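Tralham Minerals Limited: Frequently Asked Questions for Shareholders

These answers are provided for holders of ordinary shares in Tralham Minerals Limited and for members of the public with an interest in the Baltow copper project. They should be read together with the company's most recent quarterly report.

The offer

What is the purpose of the entitlement offer?

The company intends to apply the proceeds to the feasibility study at Baltow, to repayment of the bridging loan from Mendoza Capital, and to general working capital. The loan falls due in November and the board wishes to retire it in full before a decision is taken on construction finance.

Who is eligible to take part?

Shareholders with a registered address in the United Kingdom, Australia or New Zealand who appeared on the register at 5 pm on the record date. Holders elsewhere will have their entitlements sold on their behalf by the broker, and any net proceeds will be sent to them.

How many new shares may I apply for?

Eligible shareholders may apply for one new share for every 4 held. Fractions are rounded down. A holder whose entitlement comes to fewer than 2000 shares may also apply for additional shares under the top-up facility, subject to scaling back at the discretion of the directors.

What happens if I do nothing?

Your entitlement will lapse and your percentage holding in the company will be reduced. The number of shares you now hold will stay the same.

Can I withdraw my application?

Applications cannot be withdrawn once payment has been received, except where the law requires the company to offer a right of withdrawal. If a supplementary prospectus is issued, the company will write to all applicants setting out their position.

The Baltow project

Where is the deposit and what stage has it reached?

Baltow is an underground copper and zinc deposit beneath a former open pit. A scoping study has been completed. Infill drilling has finished on the northern lens and is continuing on the southern lens, where 82 holes are planned. Assay results are released to the market in batches once they have been checked by the independent laboratory.

Who is responsible for the technical work?

Jozef Lambrechts, Head of Geology, is responsible for the resource estimate. Mine design and metallurgy are overseen by Nayeli Hinojosa, Chief Operating Officer.

How many people does the company employ?

At the end of the last quarter the company had 199 employees, nearly all of them based at Baltow or at the Nukach processing plant. Contractors are not included in this figure.

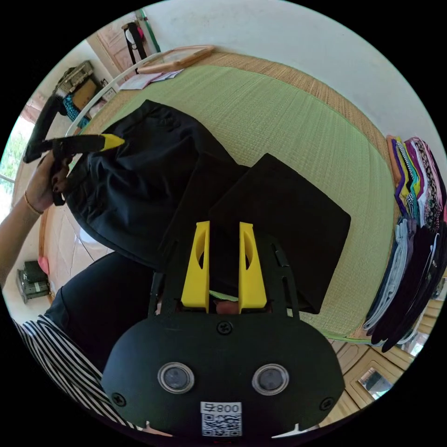
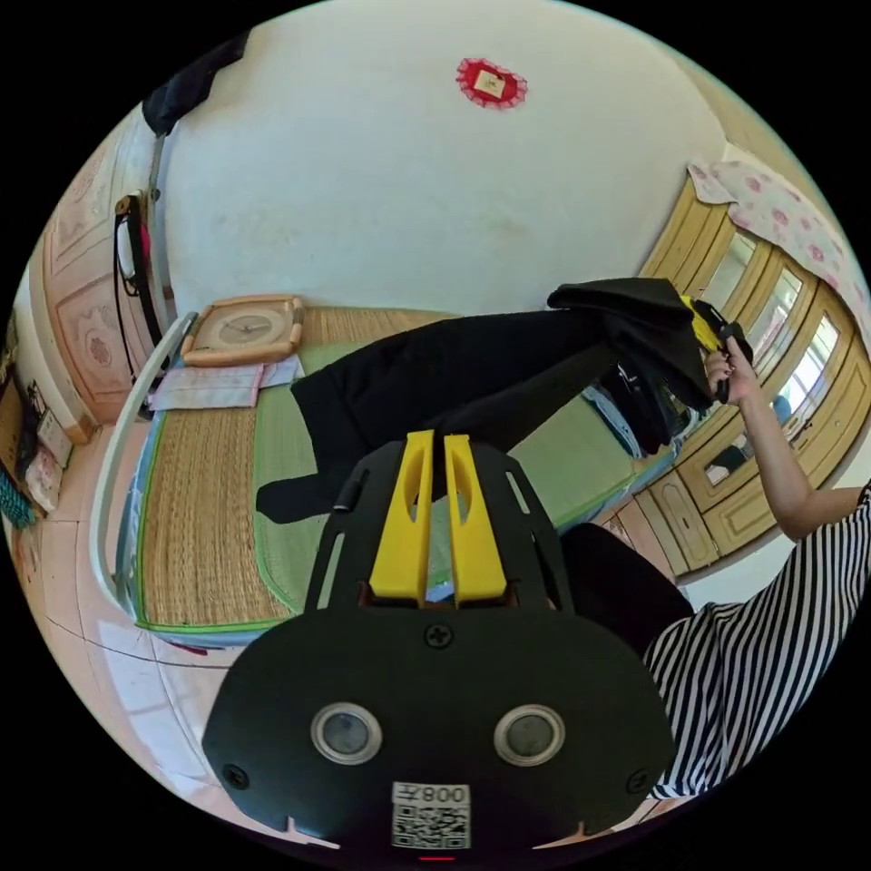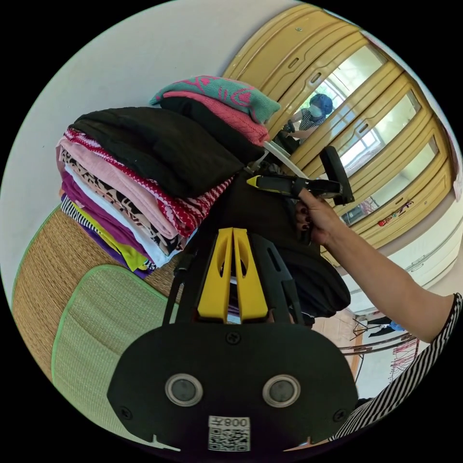
Will the Nukach plant be used to treat ore from Baltow?

That is the base case in the scoping study. The plant would need a new flotation circuit and an enlarged tailings facility, and both are subject to planning consent. The feasibility study will also consider the sale of concentrate to a third party.

Has a customer been secured for the concentrate?

Discussions are under way with several smelters. No binding agreement has been signed. The company will make an announcement if and when terms are agreed, and does not comment on the identity of the parties.

Governance and payments

Does the company pay a dividend?

No dividend has been declared, and the directors do not expect to recommend one while Baltow is in development. The policy is reviewed each year when the annual accounts are approved.

Have there been changes to the board?

Macario Zavala has stepped down as Chairman and remains a non-executive director until the annual general meeting. Loubna Ghoneim has been appointed Chairman in his place. The search for a further independent director with experience of project finance is continuing.

Do the directors intend to take up their own entitlements?

Each director who holds shares has informed the company that he or she intends to subscribe in full. Dealings will be disclosed in the usual way.

How do I change my address or bank details?

Changes must be made through the share registry, either by its online service or by returning the signed form enclosed with your last holding statement. The company's office is unable to amend the register and cannot accept bank details by telephone.

Whom should I contact with other questions?

Questions about the offer should be addressed in writing to Berenice Bermúdez, Company Secretary, at the registered office. Questions about an individual holding should be sent to the share registry, quoting the holder reference number. The company cannot give financial or tax advice, and shareholders who are unsure what action to take should consult a suitably qualified adviser.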